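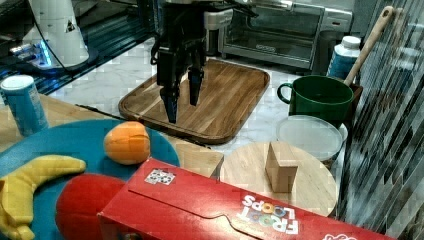 Gilmar Mendonça asked whether the service interval table could be trusted for motorcycles first registered outside the home market, and the answer for this release is that it can, provided the market column is read together with the model column. His comment has been kept at the head of this file, as most enquiries received so far raise the same point.

Home Data Documentation Releases Contact

Search this site Enter keyword Go

# Rodeck Motorcycle Service Records

Version date: 1/28/23

## Summary

The dataset contains 1000 workshop records for mid-capacity road motorcycles serviced by the Trelbridge and Barbosa workshops. Each record covers one visit and gives the model, market, odometer reading, work carried out and parts fitted. Labour charges are not included.

## Contents

| File | Contents |
|---|---|
| `visits.csv` | One row per workshop visit |
| `parts.csv` | Parts fitted, linked by `visit_id` |
| `intervals.csv` | Recommended service intervals by model and market |

Of the visits listed, 353 include a change of chain and sprockets, and 147 include work on the front brake. A visit may fall into both groups.

## Main fields

- `visit_id` – unique within the release
- `model` – the name under which the motorcycle was sold
- `market` – country of first registration
- `odometer_km` – reading on arrival, always in kilometres
- `work_code` – one of 9 codes, listed in `codes.txt`
- `notes` – free text, edited for spelling only

## Preparation

Records were copied from paper job sheets by Jucélia Pacheco and checked against the parts ledger by Prys Foulkes. Readings taken in miles were converted and rounded to the nearest kilometre. Registration numbers, owners' names and addresses were removed before the files were assembled.

Where a job sheet and the ledger disagreed, the ledger was followed and the field `source` was set to `L`.

## Known limitations

Barbosa did not record tyre pressures before May, and the field is blank for its earlier visits. Motorcycles fitted with a Flarden exhaust are listed under the standard model name – the change appears only in `notes`. The records should not be used to compare the reliability of different makes.

## Use and corrections

The files may be used for teaching and research with acknowledgement of Rodeck. Corrections should be sent to Paula Chiriac, quoting the `visit_id`. Requests for access to the original job sheets are considered by Aparecida Tavares.

Contact | © Rodeck | Back to top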